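Week 4 handout: Describing condition without getting yourself in trouble

Buying and Selling Collectible Toys, evening section

Hi all. A few of you asked me to write up what I said on Friday because I talk too fast, so these are my notes with the worst of the rambling taken out (some of it is still in there, sorry). Bring them next time, we'll be using the grading sheet again.

Where we left off

Last time we did where stock comes from: estate boxes, store closeouts, other people's duplicates. This week is what you do once the thing is on your kitchen table and you have to put it into words for a stranger who can't pick it up. I love this part! I know it's the part most sellers rush.

Card, bubble, figure

With anything still sealed on a card, I go in the same order every single time. Card first, then bubble, then the figure inside. I do it that way so I don't fall in love with the figure and forget to look at the back.

For the card, look at it flat, then tilt it under a lamp. Creases that break the ink are a different animal from a soft bend, and a buyer will want to know which one you've got. Check the hanger tab. Say whether it's punched or unpunched, and if it's been torn and glued, say that too. Then corners, then edges, then the back, which collects pen marks and price-sticker residue like you wouldn't believe.

For the bubble: yellowing, dents, cracks, and lifting. Lifting is the big one. Run a fingernail very lightly around the seal and feel for a gap. If a corner has come up even a little, write "bubble lifting at lower left" or wherever it is. Please don't write "bubble mostly attached." I have bought things described that way and I have regretted it.

For the figure, all you can do is look through the plastic. Paint rubs on the nose and hands are common from rattling around in transit. Loose accessories at the bottom of the bubble are fine, just mention them.

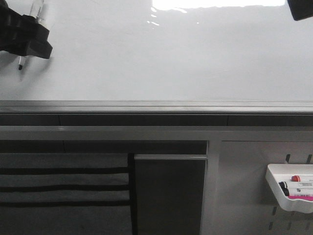 Words that cause arguments

"Mint" is the obvious one. I use it maybe twice a year. "Near mint" has been stretched so far that I put a sentence after it every time, something like "near mint, one soft corner top right." "Nice for its age" tells the buyer nothing except that you're nervous.

"Rare" is worse. Kwesi Quaye, who some of you met at the swap table, once went through a long run of listings for the Braveck space line and found "rare" on nearly all of them, including the pilot figure that every dealer in the state has a shoebox of. If you want to say something is hard to find, say how long you looked for one. Buyers like that much better and it happens to be true.

A worked case: the Murkex diver

This is the one I passed around in the bag. Murkex diver, carded, roughly 30 years old. I bought it for 40 dollars with the description "good card, small wear." What I would have written:

Card has a crease running up from the lower left corner, does not break the ink on the front, does show white on the back. Tab unpunched. Sticker residue upper right. Bubble clear, small dent over the feet, fully sealed. Figure has a paint rub on the left glove. Harpoon loose in bubble.

Longer, yes, but I can't think of a single question a buyer would have to email me about. I'd still have paid the 40, by the way. It's a good diver.

Boxed items

Same idea, more sides. Go around all six panels, then the flaps, then the window if there is one. Tape matters a lot here. Factory tape goes amber and brittle, and replacement tape usually looks too clean — if you aren't sure, write "tape may not be original" and leave it there. The Cluvlow playsets came with 2 inner trays, and people lose the smaller one, so open the flap and check if the box has already been opened. Never open a sealed one to check. Weigh it and compare.

Instructions and catalogs get their own line. The Ansah vehicles are a pain because the sticker sheet was packed separately, and a vehicle with unapplied stickers sells to a completely different person than one a kid decorated.

Returns

Selvaraj Chowdhury is visiting next week to talk about disputes, and he's handled far more of them than I have, so I'll keep this short. Keep a copy of your listing text. Keep your notes. If you missed something, offer a partial refund early, before everybody gets grumpy.

For next time

Pick 4 items you own, carded or boxed or loose, and write up each one using the order above. Swap with your neighbor and see if they can find a flaw you left out. Bring the items with you, in bags please — I have cats at home and a long memory about fur.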